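Workshop notebook, dye bench
August, Sunday, just gone 4pm

Right, madder again. I said I'd leave it alone until the weather cooled down and then Imtiaz turned up with another bag of root from the Aloscombe plot, so of course the big pan was on before lunch. I've been comparing it with the bought stuff from Irnine and I'm still not sure which I like better (the Irnine is redder, the Aloscombe is sort of brick with a bit of brown in it, and on the grey fleece it's gorgeous).

Recipe, for whoever picks this up midweek: 789 g of wool in skeins, scoured on Friday night and left in the rinse bucket. Alum as usual, plus the cream of tartar. Half root to wool by weight, chopped, soaked overnight, first soak water thrown away because it's all yellow and I don't want it. Bring it up slowly! I let the last lot get too hot and it went the colour of a garden path. Keep it under 70 and go and do something else.

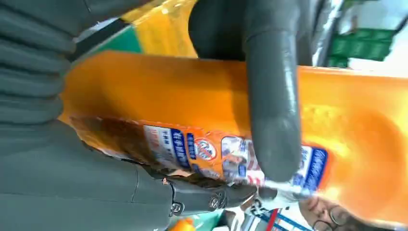
Chalk next. Our tap water is softer than Bredden's, so I've been adding a pinch to the bath, and I do think the red has picked up for it. Imtiaz says it's wishful thinking and that I should dye two skeins side by side, one with and one without. He's right, annoyingly. Tags 21 and 22 are set aside for that, 21 gets the chalk. Please don't use them for anything else, I've tied them with blue string.

Aušra wants to know about the exhaust baths. I'd been tipping them out after the second go, but she kept one at Avotiņš all through last summer and got a peach off it that she still has on her shawl. So I've kept this one. It's in the lidded bucket under the stairs, marked MADDER 3, and if it starts to smell more than a bit cabbagey then it can go on the hedge.
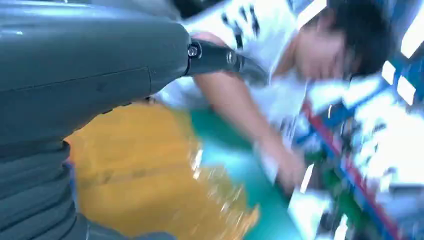

Photo: Imtiaz Nanayakkara

Weights after drying, from the last batch, as I forgot to write them up: the grey came back nearly the same, the white lost a bit more than I'd like. Probably my scouring. I'd been heavy-handed with the soda and the white felt harsh when I wound it. Half as much next time and a longer soak.

Oh, and the iron. I dipped one short length in the iron pot for two minutes at the end and it went a lovely dull plum. Rinse it separately, rinse the spoon, and DON'T put the spoon back with the madder ones, or we'll have plum everything.

Still to do: order more alum, find the lid for the small pan, ask Aušra if she wants her mordanted skeins posted or if she'll fetch them. Pan's at 62 and creeping up, so I'm off to turn it down.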